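그리퍼 비교 시험

그리퍼 비교 시험은 로봇 팔 끝에 다는 집게형 장치를 둘 이상 놓고 같은 물건을 다루게 하여 차이를 살피는 절차이다. 넓은 뜻으로는 팔, 손목 카메라, 제어기를 바꾸어 가며 하는 시험도 포함한다. 제조사의 사양표는 대개 최대 파지력과 개폐 폭, 반복 정밀도를 싣지만, 이 수치만으로 안경집이나 지퍼 달린 천 케이스를 제대로 집을 수 있는지 판단하기는 어렵다. 비교 시험은 그 빈자리를 메우려는 시도로 널리 쓰이나, 결과의 신뢰성을 두고는 의견이 갈린다.

개요

시험은 보통 탁상형 작업 공간에서 이루어진다. 알루미늄 프레임으로 둘레를 짜고 벽과 상판에 무늬 있는 종이나 시트를 붙인 뒤, 팔 두 대를 앞쪽에 고정하는 구성이 흔하다. 무늬를 넣는 이유로는 단색 배경에서만 잘 작동하는 인식 모델을 걸러낼 수 있다는 점이 꼽힌다. 다만 무늬 한 종류를 추가했다고 해서 실제 가정 환경에 가까워진다는 근거는 빈약하다. 물건은 단단한 것과 무른 것, 매끈한 것과 털이 있는 것을 섞어 고른다. 고르는 사람의 취향이 개입하는 첫 단계이기도 하다.

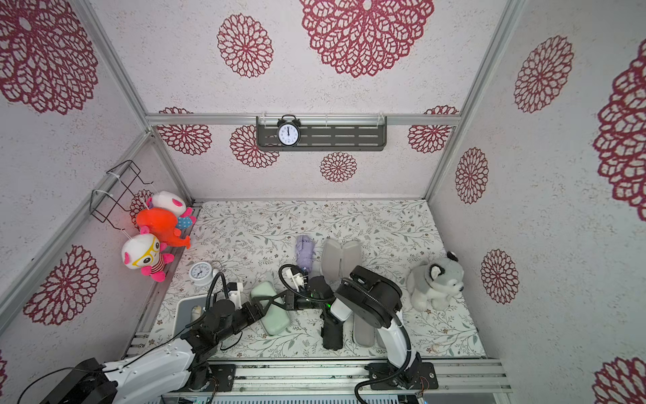 그리퍼의 성능은 파지력이 클수록 좋아지는가?

반드시 그렇지는 않다. 파지력이 커지면 무거운 물건을 놓칠 가능성은 줄어들지만, 얇은 껍데기나 솜이 든 물건은 눌려 모양이 바뀌고 그 뒤의 자세 추정이 틀어지기 쉽다. 생활용품을 다루는 시험에서는 힘의 상한보다 약한 힘을 얼마나 고르게 유지하는지가 결과를 더 크게 좌우한다.

시험 방식

가장 오래된 방식은 성공률 집계이다. 정해진 물건을 집어 정해진 자리에 놓으면 성공으로 친다. 단순하지만 허점도 많다. Gronder 시험에서는 총 2,567회의 시도를 기록하고 두 그리퍼의 우열을 발표했으나, 물건을 처음 놓는 각도를 운영자가 손으로 맞추었다는 사실이 부록에만 적혀 있었다. Zsófia Fülöp은 이를 두고 횟수가 많다고 편향이 사라지는 것은 아니며, 같은 편향이 여러 번 기록되었을 뿐이라고 비판하였다.

두 번째 방식은 원격 조작 비교이다. 사람이 조종하는 상태에서 그리퍼만 바꾸어 작업 시간을 잰다. 제어 소프트웨어의 영향을 줄일 수 있다는 장점이 있다고 하지만, 조작자의 숙련도가 그대로 섞여 들어간다. Bouzid 시험에서 나중에 시험한 그리퍼가 앞섰던 까닭도 조작자가 그사이 익숙해진 데 있다는 지적이 있다. 이후 교체 순서를 무작위로 정하는 관행이 생겼으나 지키지 않는 보고서가 여전히 많다.

세 번째는 학습된 정책을 얹어 비교하는 방식이다. 한쪽 그리퍼로 모은 시연 자료를 다른 그리퍼에도 그대로 쓰는 경우가 있는데, 이때 측정되는 것이 기구의 성능인지 자료와 기구의 궁합인지 구분하기 어렵다. 보고서의 표에는 이 둘이 한 칸에 적히는 일이 잦다.

손목 카메라

손목에 다는 카메라는 접촉 직전의 모습을 가까이서 얻기 위한 것이다. 위쪽 고정 카메라가 팔에 가려 보지 못하는 부분을 보완한다. 그러나 그리퍼 몸체가 시야를 크게 차지하는 문제가 있으며, 손가락이 두꺼운 모델일수록 심하다. 제조사들은 시야각을 강조하지만 몸체에 가리는 면적은 거의 밝히지 않는다. 화각이 넓은 렌즈를 써도 가려진 부분이 드러나지는 않고, 가장자리 왜곡이 더해지기도 한다.
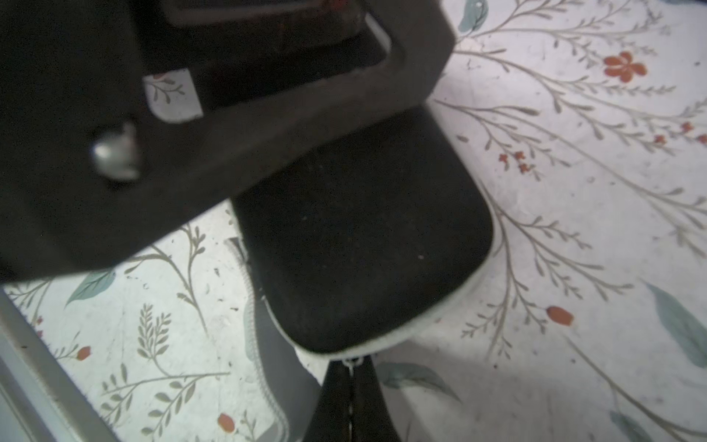
손목 카메라로 본 검은색 지퍼 케이스. 왼쪽 위는 그리퍼 부품.

어두운 색 물건도 까다롭다. 검은 천은 빛을 적게 돌려보내므로 검은 그리퍼와 겹칠 때 경계를 나누기 힘들다. Trondale 쪽 자료는 노출을 자동으로 두면 해결된다고 설명하나, Hala Shehata와 Essam Zerouali는 자동 노출이 밝은 바닥에 맞추어져 물건이 오히려 더 어두워지는 사례를 정리하여 반론을 냈다. 두 사람은 노출을 고정하고 조명 조건을 함께 적을 것을 권하였다.

제어기와 케이블

제어기를 바꾼 시험은 해석이 더 어렵다. 같은 팔이라도 제어 주기와 필터 설정이 달라지면 손끝의 떨림이 달라지고, 그 차이가 그리퍼의 차이로 기록될 수 있다. Helley 제어기로 같은 그리퍼를 3번 나누어 시험한 Driss Lamrani의 기록에서는 회차 사이의 편차가 그리퍼 사이의 편차와 비슷하였다. 케이블도 변수이다. 손목 둘레의 여유분이 모자라면 특정 각도에서 당기는 힘이 생기는데, 이를 측정 항목에 넣은 시험은 드물다.

비판

Lertchai Hemmin은 공개된 비교 보고서 37건을 검토하고, 실패 사례를 따로 설명한 것이 약 2할에 그친다고 썼다. 시험 대상 가운데 하나가 작성자 소속 업체의 제품인 경우도 섞여 있었다. 이 검토 역시 표본을 고른 기준이 분명하지 않다는 비판을 받았다. 현재로서는 물건 목록, 초기 배치, 교체 순서, 카메라 설정을 모두 적은 보고서만 참고할 만하다는 견해가 우세하나, 그런 보고서끼리도 성공의 정의가 달라 직접 견주기는 어렵다.

같이 보기: 엔드 이펙터, 원격 조작, 손-눈 보정

문의 | 저작권 안내 | 맨 위로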